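Ticket 1817 — Recycling bottles, bench bucket
Opened by: Padmavathi Kamath
Handled by: Raymonde Perron, building services
Site: Prelesow, upper floor
Status: Open, waiting on new lids
Priority: Low

Padmavathi Kamath wrote:

Hello Raymonde, and I hope your February is going better than the parking lot is! I'm writing about the bottles again. Our recycling bag was refused for the second time this month, and it came back up with one of those orange stickers on it saying "liquid / mixed items." I do feel a little bad, as I was the one who promised everybody that the bucket would sort us out.

We all drop our empties into the dark teal bucket, and when it's full one of us tips it into the clear bag and takes the bag down. I looked through the bag after it came back and found two bottles that still had a good inch of soda in the bottom, plus a yogurt cup that I'm fairly sure came from our side of the building. Everything was sticky. I rinsed what I could and left the bag by the sink, tied, with my name on it.

Could you tell me what the haulers want these days? The sheet on our wall is from the old contract and says caps off, and Lok-yiu heard that it should be caps on. We'd like to do it properly.

Raymonde Perron replied:

Hi Padmavathi, thank you for such a thorough note, and please don't feel bad. You're the third group to get an orange sticker since we changed over to Jultemitz for pickup, and the old sheet is to blame for a good part of it. I should have come around and swapped them all weeks ago.

Under the new contract:

Caps stay on. Loose caps fall through their sorting belt.
Labels can stay on too. Please don't spend your lunch peeling them!
Empty the bottle and give it a quick swish. It doesn't have to sparkle.
Clear and green plastic can share a bag.
Cups, tubs and film go in the gray bin by the elevator.

Squeezing bottles flat is fine as long as the cap goes back on afterward. The bags we stock are rated for 200 bottles if you flatten them, though I have never seen anyone get close to that.

I'll bring up a new sheet this afternoon. One question in the meantime: is the bucket the only thing you have up there, or is there a second one somewhere? I ask because we found some bottles on their own next to the sink.

Padmavathi Kamath wrote:

Just the one, and those by the sink were mine, sorry. They were drying upside down and I forgot them when I went home.

Thank you for the sheet. It's up, and Şengül Güneş has already gone over "CAPS ON" with a thick marker so it can be read from the doorway. We tried it your way all week and things are much better. The bag that went down on Saturday wasn't sent back, and I took that as a small victory.

We do have one leftover problem. Bottles miss the bucket, or get set down beside it by people who mean to rinse them later, and then they roll. Mei-kuen Pan suggested a lid with a round hole in it, like the ones at the Dudolov cafeteria, so that cups won't fit and people have to go one bottle at a time. Do you have anything like that in the storeroom? The bucket has a rolled rim, if that matters for the fit.

Raymonde Perron replied:

It does matter, thank you for mentioning it. The snap lids we carry are made for a straight edge and they pop right off a rolled one — I tried it on a bucket down here. I've asked Subramaniam Supply for the soft kind that stretches over. They come in a pack of 6, so I'll have spares for the other floors, and they're quoting 10 working days.

Until then, would you ask people to rinse first and drop them straight in? I'm leaving the ticket open until the lids come. 

Padmavathi Kamath wrote:

Will do, and I'll mention the rinsing again at lunch. Picture attached. Thank you again for being so patient with us, Raymonde!
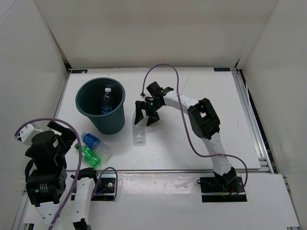 Attachment 1: the teal bucket, with clear and green bottles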